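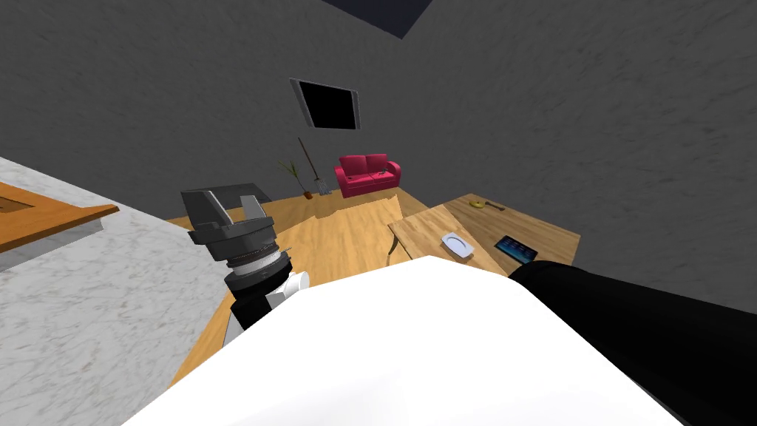
Slide 1. The test room in the simulator - table, sofa, kitchen worktop, and the robot's own arms at the front.

Morning everyone, I'm Talha Zaidi and I look after the equipment budget at Postville. (Wait for the door to shut, it bangs.) I've been given 30 minutes and I'd like to leave a good chunk of it for questions, so shout if I'm still on prices at the halfway point.

I want to talk about how we spent our money in the wrong order, and what we've put in the plan for next year. If you're about to fill in your first request for a two-armed machine, I hope this saves you a few headaches!

Start with the room. When we asked for quotes in October, we sent Delorme and Zirden a one-page list: two arms, a parallel gripper on each, must work at an ordinary living room table. Both firms came back with the same question - how far away is the table, and what's on it? We hadn't a clue. We'd budgeted for the robot and never measured the furniture.

So we built the room in software first. A banana, a tablet and a little white dish are the sort of thing I mean by "what's on it". A dish has a rim you can pinch. A tablet lying flat is a much nastier job, and it may mean different fingers, and different fingers are a separate line on the quote. Ask about that line early.

(Pause here. People usually want to copy down the bit about fingers.)

Now the money. I'm not showing real prices, they were given in confidence, so I've called the price of the robot 100 and scaled everything else to that. On our sheet the simulator seat, with training, came to 5. Spares and a service contract were 30. I'd left the spares out of my first draft completely and my manager sent it back with one word on it, which I won't read out.

Next slide.
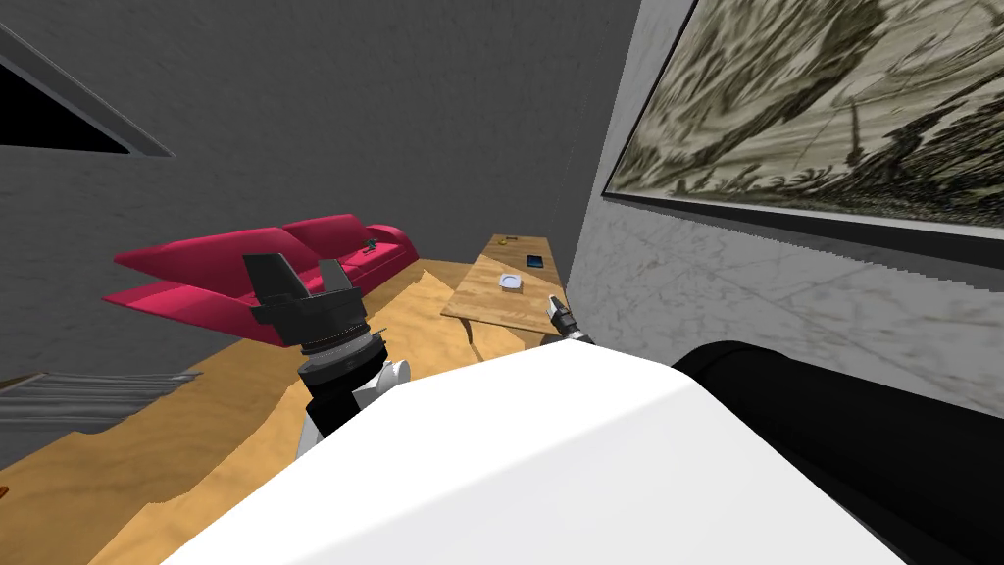

Slide 2. Same room, one gripper up near the sofa and the other out by the coffee table.

Reach is what I'd like you to think about with this one. One gripper is close in and the other is out by the table, and that table is tucked into the corner between two walls. Anything at the back of it is a long stretch over the top of everything else. In the brochures the table always stands in the middle of a big empty floor. Our flat at Skukell isn't like that and I doubt yours is either.

You've got two ways to pay for reach. You can buy a longer arm, or you can buy a base that drives closer. Zirden quoted us for the first and Delorme for the second, so the totals looked miles apart until we put them side by side properly. Please do that before you go to your finance people - I went with the totals alone and had a very uncomfortable meeting.

Things I'd put in the request from day one: spare fingers, delivery and lifting, floor protection, someone's time to keep the software room matched to the real one. That last one is easy to forget. Somebody moves the sofa and your tests are out of date.

(If short of time, skip to leasing.)

Leasing: we looked, and for us it only made sense for the base. Happy to go through the sums over coffee.

Handout is by the door, the version dated 9 November 2018. If yours has no spares line, you've picked up my old one, so swap it. Right, questions?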